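Asunto: Re: [vajilla-plastico] Manchas en vasos de merienda y lavado a mano

Hola a todos:

Contesto a Eimear y de paso a lo que preguntaba Arif sobre las cantidades.

El 3 de diciembre por la tarde, no; en diciembre, a secas, Eimear Tully escribió:
> En nuestro comedor los vasos de plástico salen del
> lavavajillas con un velo blanco. Hemos cambiado dos veces
> de detergente y sigue igual. ¿Es cal o es que el plástico
> ya está gastado? Tenemos 52 y no quisiera tirarlos todos.Para saber si es cal, deja uno de los vasos media hora en vinagre de limpieza rebajado a partes iguales con agua templada. Si el velo se va, era cal. Si al secarse vuelve a verse mate, el plástico está rayado o atacado por el detergente y eso ya no tiene arreglo. 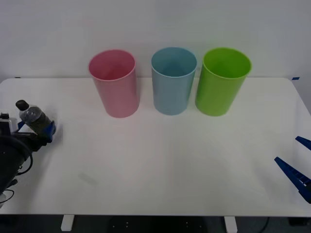 Con agua dura, el cambio de detergente sirve de poco. Mira primero el depósito de sal de la máquina y el ajuste de dureza, que suele venir de fábrica en un valor medio. En nuestro centro estaba en 2 y lo subimos según la tabla del manual. El abrillantador lo dejamos en la dosis baja.

Lo que hacemos ahora, por orden:

1. Aclarar los vasos en cuanto se recogen las mesas. La leche con cacao y el zumo de tomate son lo peor si se quedan hasta la tarde.

2. Lavar en la bandeja de arriba, programa corto, sin secado caliente. Dejar la puerta entreabierta al terminar.

3. Secar al aire, y no apilar hasta la mañana siguiente. Apilados con humedad cogen olor.
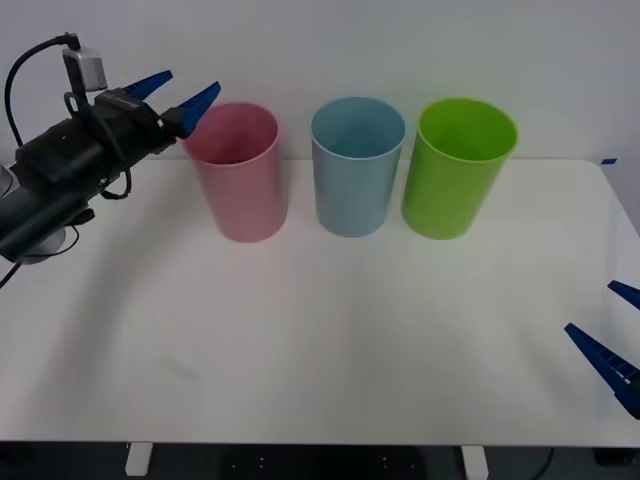
4. Una vez al mes, baño de vinagre y aclarado largo. Nunca mezclarlo con lejía.

Sobre el estropajo: el verde no, ni siquiera la parte gastada. Raya el interior y la mancha se agarra más. Fiachra Cullinane usa un cepillo de biberones de cerda blanda y le dura un curso entero. 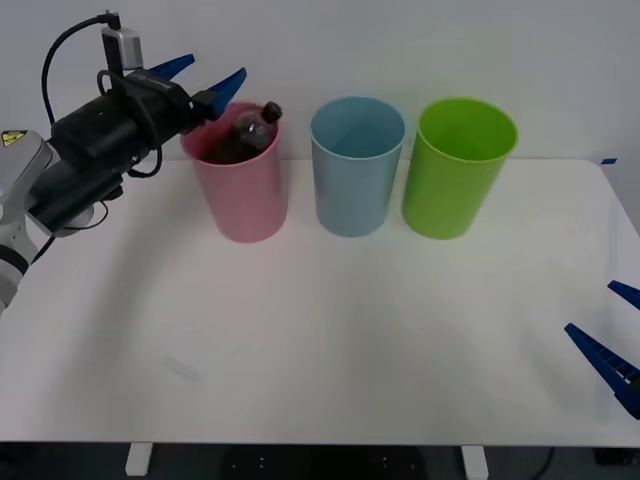
Para las manchas naranjas de tomate, una pasta de bicarbonato con muy poca agua, diez minutos, y frotar con un paño. A Yiğit Sönmez le ha funcionado mejor dejarlos al sol en la ventana. Yo he probado las dos cosas y me quedo con el bicarbonato, porque aquí en invierno sol hay poco.

En cuanto a reponer, Arif, no compréis de golpe. Nosotros retiramos los que tienen grietas en el borde o raspaduras que se notan con la uña y pedimos solo esos. 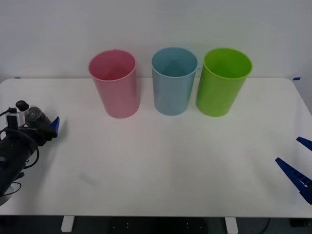 El presupuesto que nos pasó Garnon incluía portes, pero el pedido mínimo era demasiado grande para un comedor pequeño. Si alguien quiere juntar pedido con nosotros, que me escriba fuera de la lista antes de las vacaciones.

Un saludo,
Pádraig Mac Giolla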